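Plurklow Community Help
Home > Computers > Older desktops
Old desktop very slow, is it worth fixing or should I replace it?
Asked by Ditte Bech, 30 May 2011
Viewed 423 times, 3 answers

We have a desktop computer in the spare room that the whole family uses. It was bought for my daughter's schoolwork and she has since moved out and taken her laptop with her. I use it for email, the household budget spreadsheet and scanning old family photos. There are over 3000 of them on it now and plenty more in shoeboxes.

Since April it has become very slow. It takes long enough to start that I go and put the kettle on. If I have the photo program and the internet open together, everything stops and the little light on the front stays on. Closing one of them helps after a while. It has 1 GB of memory according to the properties window.

I rang Clikside in Fendport and the fellow said they don't really work on anything that old and I would be better off with a new one. He may be right, but I would like another opinion from someone who isn't selling them. I don't play games. My budget is not large, and I would sooner put the money toward a decent scanner.

I have already run the disk cleanup and removed a few programs. The virus scan found nothing.

Answer marked as helpful
From: kelso_flat

I would fix it. What you describe sounds like the computer running out of memory and using the hard disk in its place. The light on the front is usually the disk light, and if it stays on while you swap between programs that fits.

Before you spend anything, copy your photos somewhere else. An external drive is fine. Do this even if you decide to leave the computer alone, as a disk that age can go at any time and scans take a long while to redo. Open a few of the copied ones to check them, from different folders.

Then look at what starts up with the computer. Printer programs, music players and toolbars all like to add themselves. Go to Start, Run, type msconfig and look under the Startup tab. Untick the ones you recognise and don't need. Leave the ones you don't recognise until you have looked them up.

If it is still slow after that, add memory. Going to 2 GB will make a noticeable difference for what you do. Some boards of that age will take 4 GB, but an older 32-bit system won't use quite all of it, so I wouldn't pay extra. Check the manual for the type. The different types have the notch in a different spot and won't go in the wrong slot, so don't force one.

Fitting it is not hard. Shut the computer down, unplug it from the wall, hold the power button in for a few seconds, and take the side off. Touch bare metal on the case before you handle anything. The clips at the ends of the slot push outward, the stick goes straight down, and the clips come back up when it is home.

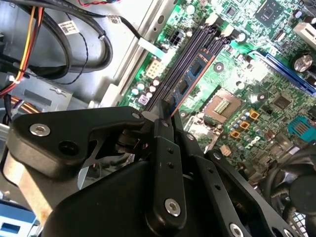 Blue memory module at the slots, with the case open.

While the side is off, clean out the dust. I use a soft paintbrush and a can of air, and hold the fan still with a finger. Our old one at the Kirkegaard Street hall had a heatsink you couldn't see through, and it was a good deal quieter afterwards.

If it beeps when you turn it on and the screen stays black, the stick is most likely not all the way in. Turn it off, unplug it again and reseat it.

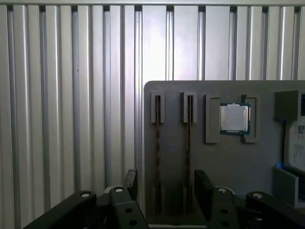

Do the new sticks have to be bought as a matching pair?

A single stick will work in most ordinary desktops. A matched pair can be slightly quicker on boards that support it, but for email and photos you would be hard pressed to notice, so buy whichever is cheaper.

From: martin in the valley

Get a new one. I spent money on an old tower two years running and then the power supply went. New ones are cheap now and come with a warranty. You can move the photos across with a USB drive.

From: dorothyp

I mostly agree with the first answer, but check how full the hard disk is as well. Scans saved as TIFF are enormous. Mine filled the disk and the computer behaved just the way yours does. I moved them all to an external drive, ran the defragmenter overnight and it was a lot better — not new, but usable.

Also ask at a small repair shop for used memory. The older types can cost more new than you'd expect, and the shops often have a drawer of it. Take the old stick along in an anti-static bag so they can match it.

Comment from Ditte Bech

Thank you all. Photos are copying to an external drive now. I will try the startup list first and then see about the memory. The disk is nearly full too, so I have some sorting to do.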